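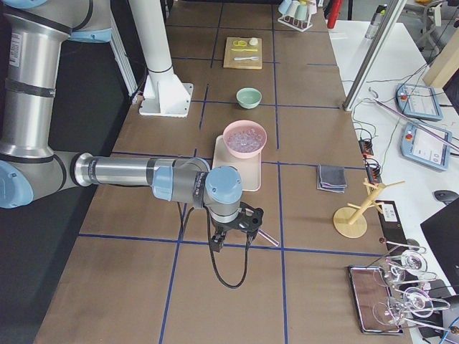 Search this journal Go

Sep 22, 2022
By the Florkside Reading Habits Group

3.2 Who borrows, and when

I'll admit I went into the Skendadham loans data expecting winter to win. It's dark by tea time in December and there's not much on, so surely people read more? Well, no. Of the 2,396 loans we logged, only 216 fell in December, and a good chunk of those were cookbooks (I borrowed two of them myself, so I'm part of the problem).

Figure 1. Share of loans by month, Skendadham and Graleck branches.

Graleck was messier – its returns slot was shut for 15 days, and I've left those days out of Figure 1. We also sent a short survey to members and got 193 back, which I was thrilled with! Most people said they picked a book by its cover or its colour, then by whether a neighbour liked it. Hardly anyone mentioned the catalogue.

I coded the answers using the Marciniak categories, though I merged "mood" and "weather" after reading the same reply under both. Section 3.3 takes up the large-print loans.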